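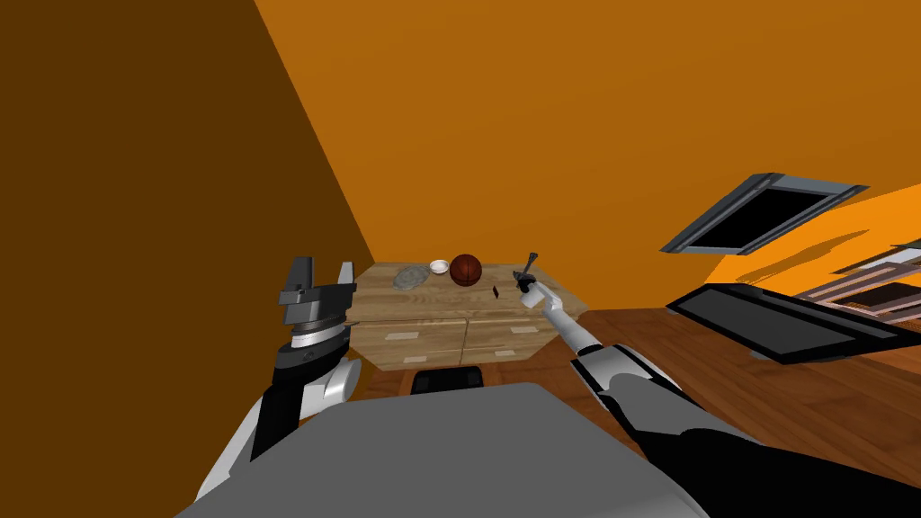

The cabinet, the bowl and the fork-like utensil.

Home Stories Archive About Search
Search this site Go

Viola Sorrentino had paid 860 dollars for the trial, so she watched the screen.

"It's got the fork," said Armindo.

"I can see it's got the fork. What about the rag? What about the ball?"

"It'll get to them."

She had raised two boys in Bornudville and heard that one before. The other hand hung open beside the cabinet – fingers apart, holding nothing.

"Does it know which drawer?"

Armindo looked at his notes. "Grokora says January."

Viola went to do the dishes.

We use cookies. Accept Settings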